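Woseo bench notes, kitchen sim and arm controller
9 February 2019

Picked up from Wichai's last entry. The wrist encoder on the right arm is still out, so no hardware today. Worked in the simulator only.

Rebuilt Irkach from the clean branch. The build failed twice on the mesh importer, same error both times: duplicate material name in the counter asset. Renamed the material by hand in the export and it went through. Wichai Kaewmanee has the original asset files; the fix needs to go into those or it will come back at the next export.

Gripper contact. The old settings let a held object creep out of the right hand over a long hold. Raised the friction on the finger pads and dropped the physics step size by half. Ran 719 holds overnight on the old settings and 377 this morning on the new ones, so the sets are not the same size and the comparison is loose. Creep past the limit was common in the first set and rare in the second. Cost is speed. The sim now runs slower than real time on the shop machine, which is fine for checking but not for sweeps.

Joint limits. Limits in the model were copied from the Drular data sheet. Our elbow bracket stops the real joint earlier than that. Changed the model to match the bracket, both sides. Joint 6 left alone until somebody measures it with the cable loom fitted.

Collision shapes. The cutting board was using a convex hull, so the hole near its end was filled in as far as the solver knew. Not a problem for grasping from the side. It would be for anything that hooks through the hole. Swapped in a decomposed mesh, which loads slower. The pan handle had the same fault: the loop was solid. Same fix.

Camera. Head view now renders with both arms in it. Previously the left forearm was culled whenever the shoulder went out of view. The cause was the bounding box on the parent link, set too small in the export.

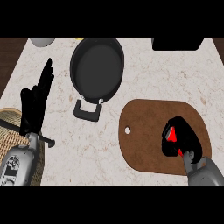 Head view, marble counter. Red object in right hand on the cutting board, left hand fingers up, pan handle toward the near side.

Left hand comes out too dark in this view. Finger edges are hard to pick out, and the segmentation step will want more contrast there. Tried raising the ambient light: hand improves, marble washes out. Put it back. Next attempt is a second light low on the left, with shadows off.

Placemat weave is texture only, flat for contact purposes. Leave it.

Logging. Controller log was filling the disk because every contact was written out at full rate. Capped at 3000 lines per run, oldest dropped first. If you need the full trace, set the flag in the run script and remember to clear it after.

Open items:
Material name fix in source assets (Wichai)
Measure joint 6 with loom on
Low left light, compare finger edges
Rerun the holds on old and new settings with equal counts
Panyasiri quote for the replacement encoder, no reply yet, call Monday

Working copy is on the shop machine under the kitchen folder. Not pushed. Don't pull over it.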